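From: Judit Dudás
To: Halel table activities list
Subject: Re: paper and tape for the sorting table

Undis wrote:
> We have the plates and the foam blocks now, but I'm stuck on the table.
> Did you paint the squares on or is that tape? And do the colors of the
> plates have to match the blocks? Ours came in a bag of 30 and half of
> them are green.

It's tape. We cover the table in brown paper first and put blue tape over it in a grid. I don't measure much. If a strip goes on a bit crooked I leave it. Szekeres used a ruler on theirs and it took most of a morning.

The plates are one yellow and one purple, to go with yellow and purple foam blocks. Pictures from our table:
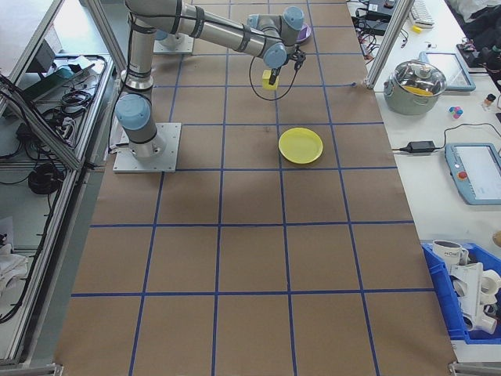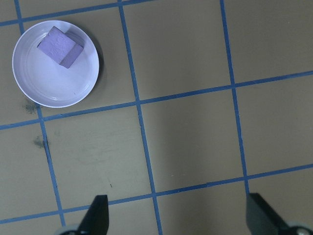
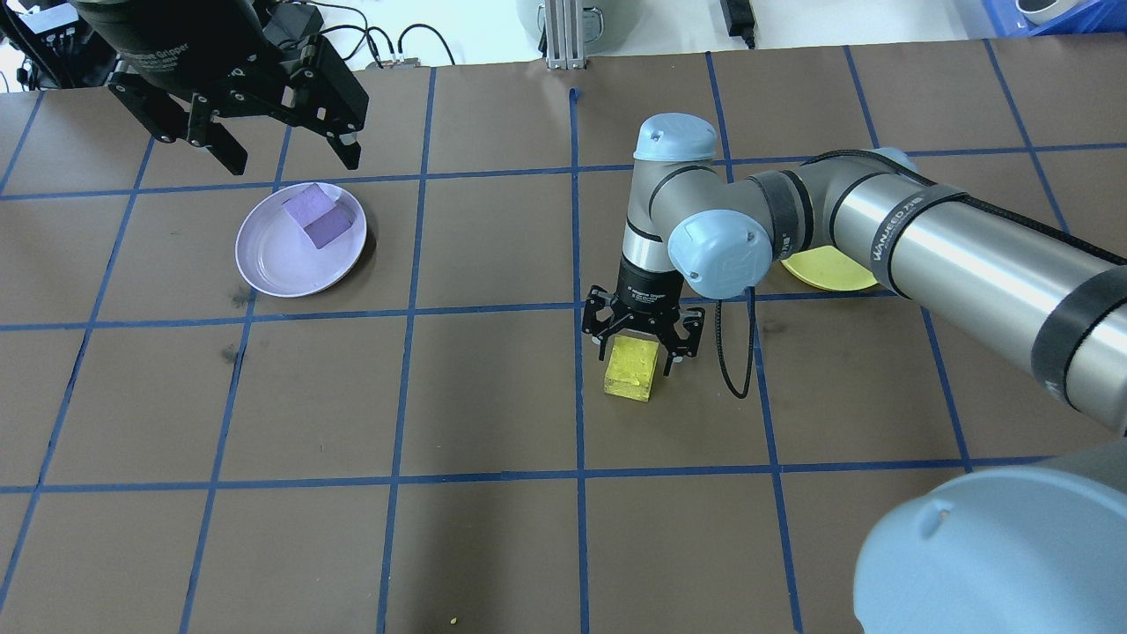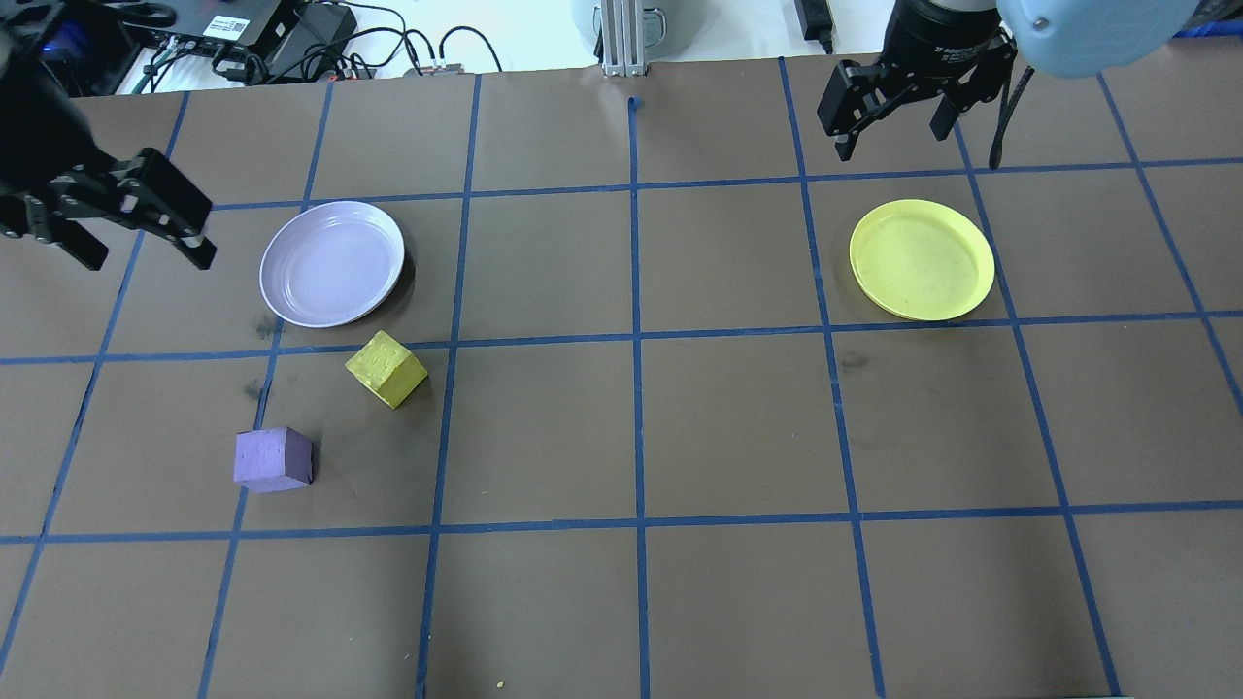 As for your green ones, I would put them away until you find a green plate. We tried mixing in extra colors in February and it made the task longer without making it any better. Start with 2 blocks and 2 plates, and change which squares they start in each time.

Shallow plates work fine. Deep bowls are harder to get a block out of again, and you will be doing that a lot.

The tape I get from Turkmont. They only sell it by the box, so if you want to split one, write to me before the end of the month. I still have 5 rolls here and can send you a couple in the meantime. The paper is whatever is cheapest. It gets scuffed and you end up replacing it, tape and all, so don't spend much on it.

One more question for the list: does anyone have a good way to clean foam blocks? Ours pick up dirt in the pores and wiping only gets the top.

Judit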